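Hello all at the Koppel fund, and sorry this is a few days behind. It's been a busy spring at the Varnik allotments and I kept thinking I'd write once the rain stopped, which it hasn't.

So, the seed library! We've got 256 packets on the shelf now, all sorted by sowing month, and the old card drawers from the school have cleaned up beautifully (I did the brass with vinegar and my hands smelled for two days). Beans go fastest. I can't give the parsnips away.

Spending is where I said it would be in December, apart from the envelopes. Presuvo put their prices up, so I bought 20 boxes before the rise and that's us sorted until next year. The damp in the back cupboard is still damp. I've moved the peas upstairs.

Our open day was 10th April and we had a lovely crowd, mostly people from Clesamari Road who'd never set foot in the place. We signed up 12 new borrowers and ran out of scones by eleven.

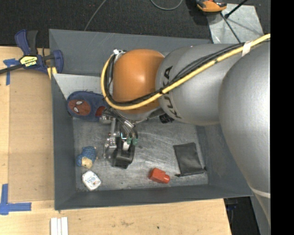 What's next

The tomato swap, then a seed saving morning if I can find someone who really knows leeks. I'd also like to spend the leftover money on a second dehumidifier, if you're happy with that? Let me know and I'll get it ordered.

Līga Pärn

2 comments

Maret: Can I bring back runner beans if I'm not sure which sort they are?

Old Tom: I'll have the parsnips.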